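My mother's test for any new gadget was simple: will it do the thing I hate doing? So when Kamala Thomas at Tenden invited me over on a Sunday to watch a robot clean a whiteboard, I went straight for the coffee and then straight for the table.

I've sat through plenty of demos where a machine waves, dances or pours somebody a soda. Wiping is less fun to watch and a whole lot closer to my life! Press too lightly and the mark stays put. Press too hard and the board slides away from you (mine at home does this weekly, and I have thumbs).
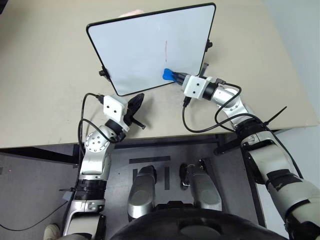 The eraser goes to the right arm at Tenden, with the left gripper hovering just off the board.

Thomas told me her team has logged 1474 wiping runs so far, and she still won't call it done. A fixed board on a table is one thing -- a greasy stove with a pan on it is another. She wants 200 clean runs in a row before they move on to kitchen counters, and their best streak is 30.

I asked her when I could have one at my place. She laughed and asked how much clutter I keep on my counters. A lot, I said. Then give it a while, she said, and handed me a paper towel for the coffee I'd spilled on her desk.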